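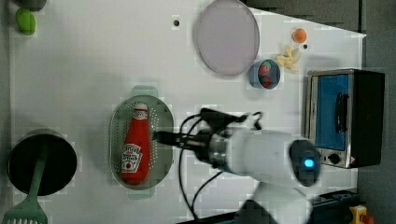
Where does the ketchup go when you sort out a kitchen, the fridge or the cupboard?
Either one works for an unopened bottle. Once it has been opened, we put it in the fridge door and leave it there.

That was the question we got most often after the kitchen sorting morning in May, so it goes first in this issue. The rest of the notes are below, for members who asked for them.

Start with one clear surface. A table is better than the counter, which usually has the kettle and the bread on it already. Take out one cupboard at a time and put everything from it on the table before you decide on anything. If two cupboards get mixed together, the job takes all day.

Colanders make good holding bins while you work. Bottles and jars can lie down in one without rolling onto the floor, and you can carry the lot to the sink in one trip if the outsides are sticky. Wipe the necks and caps with warm water and a little dish soap, and dry them before they go back on a shelf.

A toaster oven can stay out if you use it most days. Unplug it and let it cool before you move it, then empty the crumb tray. Leave space at the back and sides as the manual says, and don't store bags or boxes on top.

Play food belongs in its own box, on a low shelf, away from the real groceries. Several families keep both in the same kitchen and we heard about a plastic egg that went into a lunch bag.

The Pirihi swap shelf took in 61 items that morning, mostly pans and storage tubs. Two lids are still looking for their pots - one glass, one steel. Both are on the bottom shelf at the Stedement hall if you think they may be yours. Anything left at the end of the summer goes to the thrift store.

The Veludico label sheets have been reprinted with bigger lines for the date. Pick up a sheet by the door and write the day you opened the bottle on it. A strip of masking tape does the same job.

Next time we do drawers. Bring a shoebox or two for dividers.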